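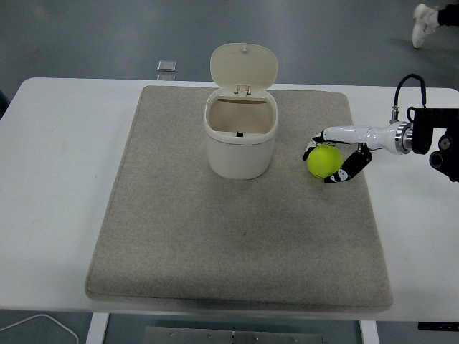 4.2 Tabletop trials with the Clallesix kit

We tested the Clallesix arm kit as it is sold, with the two-finger gripper and the control software left at their default settings. The arm was bolted down once and stayed in the same position for all trials.

Figure 3. Ball-and-bin task. The gripper holds a tennis ball over the felt mat, to the right of the small bin with its lid open.

Each trial asks the arm to pick up the ball and release it inside the bin. Toivo Manninen ran 70 trials at the Zillthorpe lab, and a trial counted as a success only if the ball stayed in the bin after release. The arm completed 56 of them. Most of the failures came at release — the fingers opened before the ball had cleared the rim. In 2 trials the gripper lost the ball on the way up.

Setup took nearly 200 minutes, most of it spent on calibration. The printed guide covers mounting well but skips the order in which the joints should be homed, and we had to ask the vendor. Vasilică Radu repeated the calibration in February from our notes and got the same joint offsets. The Wong scoring sheet was used without changes, so these results can be read next to those for the Ata kit in Section 4.3.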